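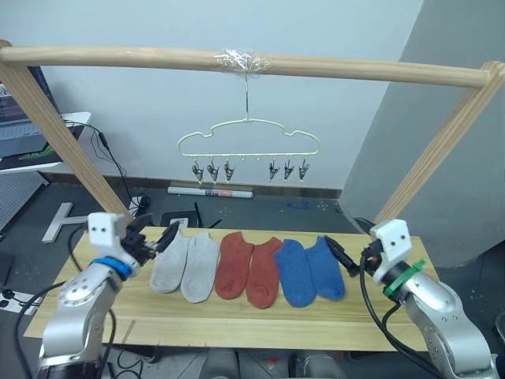 Brendine Clip Hanger
Small drying hanger for socks, underwear and baby clothes

Item: Clip hanger, single hook
Made by: Brincombe
Color: Pale yellow-green
Load limit: 8 lb
Availability: In stock

The Brendine is a hanging dryer for the small things that take up too much room on a regular rack. It hangs from a shower rod, a closet bar, a clothesline or a hook in the ceiling. Each clip holds one sock, or a pair if the socks are thin. It folds flat when you are done with it.

We have carried this hanger since the shop opened and it has been changed once in that time. The old version had a fixed hook. The current one has a hook that turns, so you can load one side, spin it, and load the other without taking it down. If you own the old one, the clips are the same and spare clips fit both.

What it is good for

Ankle socks and dress socks. Underwear. Washcloths. Baby clothes up to the size where they start needing a real hanger. Gloves and knit hats. Swimsuits, if you use two clips and hang them by the straps.

What it is not good for

Jeans, towels, sweatshirts and anything else heavy when wet. The hanger will hold the weight up to the limit, but if the load is all on one side it will tip and the clothes will slide together in the middle. Wool sweaters should be dried flat. Thick hiking socks are fine one to a clip, but allow a second day for the toes.

How to hang socks

Hang them by the cuff if you want the cuff to stay snug against the clip and don't mind a small mark. Hang them by the toe if you want no mark at the ankle. Water runs to the low end either way, so that end dries last. Lucero Cabrera, who answers our mail, hangs hers by the toe. Most customers who write to us use the cuff.

Match the pairs before you hang them. It takes less time than matching them afterward, and you can take them down two at a time and fold them straight into the drawer.

Leave a finger's width between socks. Heavy socks should go on opposite sides so the hanger stays level. In a bathroom, leave the door open or run the fan. In winter a spot near a heating vent works well, but keep the hanger 2 feet away from any space heater. The clips will soften if they get too hot.

Materials and care

The arms are polypropylene and the clips are metal. The springs are stainless steel. The hook is steel with a plastic coating, and the coating keeps it from scratching a painted rod. Wipe the whole thing with a damp cloth when it gets dusty. Do not put it in the dishwasher. If you keep it outdoors, bring it in when you aren't using it. Sun makes the plastic brittle over a couple of summers, and the white holds up a little better than the gray.

If a clip gets stiff, open and close it under warm water. Do not oil it. Oil will get on the clothes.

Spare parts

Spare clips come in a bag with the small rings that attach them. To change a clip, pinch the old ring open, slide it off the arm, and push the new one on until it clicks. You don't need tools. Replacement hooks are sold one at a time and fit only the turning version.

We don't sell replacement arms. If an arm breaks in the first 100 days, send us a photo of it and we will replace the hanger.

Ordering

Single hangers ship in a flat box. Laundromats, dorms and guest houses can order by the case, and the case price starts at 200 hangers. For a case order write to Hugo Guillot through the contact form and tell him the color and where it is going. Mixed cases are possible but take longer to pack.

Returns are accepted if the hanger has not been used. You pay the return postage unless we sent the wrong thing.

Questions from customers

Will it fit on a thick shower rod?
The hook fits most ordinary rods. It won't go over a rod with a thick foam cover. Vlasta Holub wrote to say she hangs hers from an S-hook in that case, and that works.

Do the clips leave marks?
On cotton, a faint one that goes away when you wear it. On silk or fine nylon, yes. Put a folded tissue between the clip and the fabric.

Can I leave it on the line in the wind?
A light wind is fine. In a strong wind the hook can walk along the line or jump off it. Tie it on with a piece of string.

Does it come in a larger size?
Not under this name. The Orkus is the larger hanger from the same maker. It has a wider spread and two hooks, and it needs a bar. It will not hang from a single hook.

Customer comment

"I bought one in May for my son's baseball socks and went back for another. The clips are stronger than on my old one, maybe a bit too strong for my mother, who has arthritis. The hook turns easily. I wish the spare clips came in gray." Rosaura Cabrera

Spare clips are white only for now. We have asked Brincombe for gray and will list them here if they are made.

Page updated 23/11/2019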